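# Lalteck Impregnating Sealer for Marble and Limestone, 1,000 ml

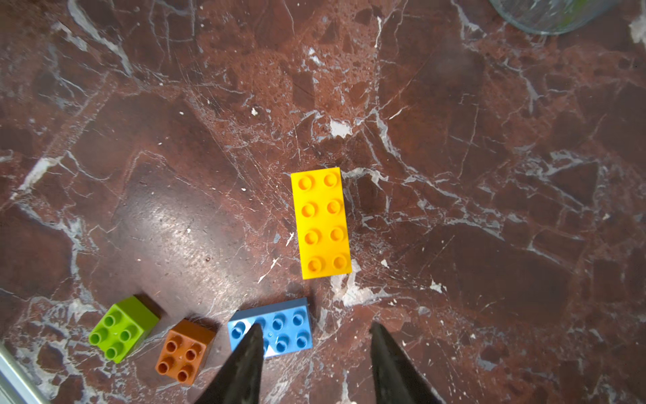
*Polished red-brown marble with white and pale grey veins. Tiny pits and specks show best under reflected light.*

We stock one marble sealer. We used to stock several, and the main difference between them was the wording on the label. The Lalteck tin is the one our own workshop kept reaching for, so it stayed on the shelf when the others went.

Please read the next bit before you order, as about half the sealer we get sent back has been bought to do a job no sealer does.

## What it does

It slows down staining. Marble takes in liquid through very small pores, and oil, coffee, red wine and rusty water will all go down there if you leave them long enough. The sealer soaks in, the solvent leaves, and what stays behind makes the stone slower to drink. You get more time to find a cloth. How much more depends on the stone, on how well it was cleaned first and on what was spilled. Anybody who quotes you a fixed number of hours for every marble in every kitchen is guessing.

## What it doesn't do

- **Stop etching.** Lemon juice, vinegar, fizzy drinks and a good many bathroom cleaners react with the stone itself and take the polish off. You get a dull mark, often ring-shaped. It's damage to the surface, with no stain in it to keep out. The sealer sits inside the pores and the face of the stone is as bare as it was before.
- **Add shine.** A floor that was dull before sealing will be dull after it. If you want gloss you want polishing, and that is a separate job with separate prices.
- **Fill cracks, pits or open veins.** Those want resin, and on a floor they want somebody who has used resin before.
- **Remove stains that are already there.** Seal over an oil mark and you've made it harder to draw out. Poultice first.
- **Last for ever.** The word "permanent" still turns up on sealers from other makers. We have asked two of them what it meant and got two different answers, neither in writing.

## Do you need it at all?

Perhaps you don't. Plenty of polished marble is so dense that next to nothing gets in, and some slabs leave the factory already treated with resin on the face. Sealer put on stone like that has nowhere to go. It dries on top in smears, and then you're on the phone to us asking how to shift it.

Try the water test first. Put a spoonful of clean water on the stone in a corner that gets used, and leave it for 20 minutes. Wipe it off. If there's a dark patch underneath, the stone is taking in liquid and a sealer is worth your money. If there's no patch, try it again in another place, ideally across a vein, because veins and the ground between them can behave quite differently. Still nothing? Keep your money. We'd sooner lose the sale than have the tin back.

The old trade habit was to seal everything on the day it was laid and put it on the bill. Vaida Dambrauskienė, who runs our stone repair bench, spent a good part of one summer stripping dried sealer from a hotel lobby in which, as far as she could tell, none of the floor had needed it.

## Specification

| | |
|---|---|
| Type | Solvent-based impregnator |
| Contents | 1,000 ml |
| Coverage | Up to 20 m² on dense polished stone; a good deal less on honed limestone |
| Finish | No change intended (see below) |
| Coats | 2, the second only if the water test still leaves a patch |
| Indoor use | Yes, with windows open |
| Outdoor use | Yes, above freezing and with no rain due |
| Food preparation surfaces | Once fully cured, according to the maker |
| Order code | Hamthorpe LS-11 |

The coverage line is the maker's. We wouldn't plan a job around it. Buy for the stone you have, try one tin on it, and see how far you get before ordering the rest.

"No change intended" is our wording. The tin says "invisible". On pale marbles we've found that near enough true. On dark and red stones the colour can deepen a little, and it doesn't always go back. Some people like it. Find out which kind of person you are on an offcut, or behind the fridge.

## How to put it on

1. Clean the stone with a neutral cleaner and rinse it well. No washing-up liquid, which leaves a film.
2. Let it dry properly. For a floor that has been mopped, that means overnight at least. For one that has been flooded or newly laid, it means much longer.
3. Mask any wood, painted skirting or metal trim.
4. Open the windows, put out the pilot light, and wear gloves and a suitable mask. The smell is strong and the fumes are flammable.
5. Work in small patches. Wipe on a thin, even coat with a white cotton cloth. Coloured cloths can bleed.
6. Leave it for a few minutes, then buff off everything left on the surface with a clean dry cloth. Do this before it goes tacky.
7. Change cloths often. Most smearing comes from buffing with a cloth that is already full.
8. Keep water off until the next day, and don't put rugs or chopping boards back until the smell has gone.

Lay used cloths out flat outdoors to dry before you throw them away. Don't screw them up in a bin.

If you do get smears, wet a cloth with a little fresh sealer, rub the patch to soften it, and buff dry straight away. This works well on the same day and less well the longer you leave it. After a week you will probably need a stripper, which we sell and would rather you didn't have to buy.

## Our own trial

In June we put the sealer on offcuts of a few different marbles and left matching pieces bare. Cooking oil, black coffee, red wine and lemon juice went on all of them and were left until the next morning, which is harsher than most kitchens and kinder than some.

Oil showed the clearest difference. The bare pieces of honed stone went dark and stayed dark, while the treated ones had a faint mark that a poultice cleared. Coffee and wine went the same way, less dramatically. On the densest polished piece we couldn't find any difference between the treated half and the bare one, whatever we put on it. Lemon juice dulled every single piece to the same degree.

It was a small trial on a bench, and stone varies even within one block. Take it for what it is. It does at least match what the bench has seen on jobs, and we can't say as much for the graph on the leaflet, where the upright axis has no units.

## What about the alternatives?

**Kalniņš water-based.** Much kinder to your nose and easier to clean up. On the honed pieces it did less well with oil. For a small bathroom with no window we'd still choose it. We can order it in, though we don't keep it.

**Itwood Stone & Timber Oil.** Sold for worktops of every sort. We wouldn't put it on marble. It is a perfectly decent wood oil, and on pale stone it can yellow.

**Wax.** Looks lovely for a while and shows every wet glass. Fine for a mantelpiece.

**Nothing.** Underrated. Wipe up spills, use coasters and a board, clean with something neutral, and accept that marble gets marked. Old shop counters and doorsteps were used for generations without any of this, and the wear is half of why people like them.

## Questions we get on the phone

**How often should it be redone?** When the water test says so. There's a yearly schedule printed on the tin, and it will sell you a lot of tins.

**Can I use it on granite?** If it fails the water test, yes. Many granites won't.

**Will it stop limescale around the taps?** No. Dry the taps.

**Can I seal new grout with it?** Once the grout has cured. It will help with dirt and won't help with mould.

## Delivery and returns

Sent by road only, as the contents are flammable. Unopened tins can come back for a refund. Opened ones can't, so please do the water test first. If you send a small offcut to Hamthorpe with your order number, the bench will test it and tell you whether it's worth sealing. There is no charge, apart from your postage.

*Page last checked August 2021.*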